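4. Setting up the briefing archive at a national desk

This section is for the person who installs the Dultura archive at a national desk. Dultura holds the position papers, meeting notes and voting records that the desks exchange before a session of the joint defense assembly. Please read the whole section one time before you begin. The work takes one morning if the forms of section 3 are already signed.

4.1 Before you start

You need the desk code, the signed access form, and the name of the person who may release documents to other delegations. In this guide we call this person the releasing officer. The releasing officer and the installer must be two different people.

Note: The desk code has four digits. The Pultow desk uses 1418 and the Narcombe desk uses 1269. Do not use the code of another desk for a test, not even for a short time. Every document you save will carry this code, and it can be removed only by the central registry.

4.2 Prepare the computer

1. Choose a computer that stays inside the office of the delegation. Laptops that travel to the sessions are treated in section 7.
2. Remove all network cables.
3. Open the case and check that the hardware matches the list in your access form. Write the serial number of each storage disk on the form.
4. Close the case and put the numbered seal over the side panel.
5. Connect the power cable and the screen, and start the computer.

Caution: Disconnect the power before you open the case. A broken seal must be reported to the registry on the same day, also when you broke it yourself.
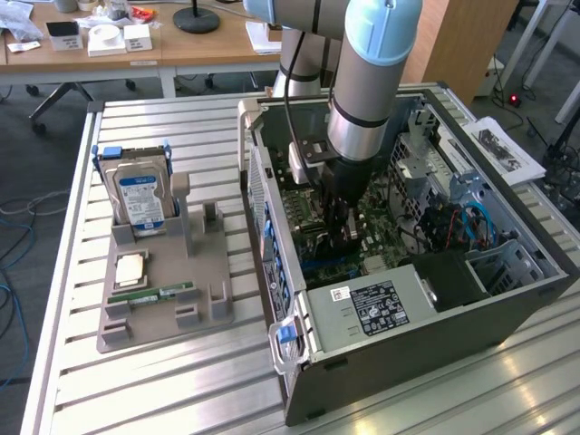 Figure 4-1. Desktop tower on its side, with the case open.

4.3 Install the archive

1. Insert the installation disk and choose "National desk" from the first menu. The choice "Observer" looks very similar but gives no right to send papers.
2. Type the desk code two times.
3. Choose the working language. You can add more languages later - the search index will then be built again, and during this time nobody at the desk can search.
4. When the program asks for the classification scheme, select the scheme of your own ministry. The conversion to the common scheme is done when a paper is released.
5. Enter the name of the releasing officer exactly as it is written on the access form, with the same accents and spaces.
6. Connect the network cable and wait for the message "Registry reached".

If the message does not appear after 84 seconds, the program stops trying. Check the cable and press Retry. If it fails again, leave the computer on and call the registry. Ask for Jeanine Vandenberghe, or in the afternoon for Bart Lambrechts.

4.4 Load the older papers

Many desks want to bring in the papers from before Dultura. The Wuyts converter, which is on the same disk, reads the folders of the old exchange system and keeps the dates and the authors.

1. Copy the old folders to the computer. Do not work on the originals.
2. Start the converter and select the folder of one year only.
3. Read the report on the screen. Papers without a classification are put in the tray "To decide".
4. Let the releasing officer empty the tray before you load the next year.

Note: Draft votes and private comments of the delegates are often stored together with the final papers. The converter does not see the difference. Look through these folders by hand.

Caution: A paper that has been released to other delegations cannot be called back. You can only send a correction, and the first version stays visible to all who received it.

4.5 Send the test paper

1. Open "Test paper" in the menu File and press Release.
2. The releasing officer confirms with the personal card.
3. Wait for the receipt from the registry, print it, and keep it with the access form.

The desk is now listed in the directory of delegations. Changes of the releasing officer are explained in section 5.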